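Sornuvdale Evening Classes
Wood Finishes, Session 2 – Oils and Varnish

Oil soaks into the wood, while varnish sits on top. Oil is easier to patch. Varnish stands up better to spills.

Sand along the grain and wipe off the dust before the first coat. Leave each coat overnight. Two thin coats are better than one thick one.

Check the finish under a lamp held low – missed spots look dull.
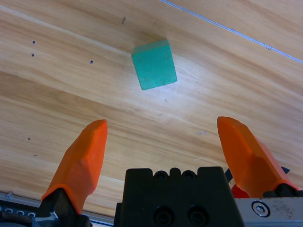 Fig. 2. Light reflected on a pale wooden tabletop, with a small green cube.

For next time: read page 17.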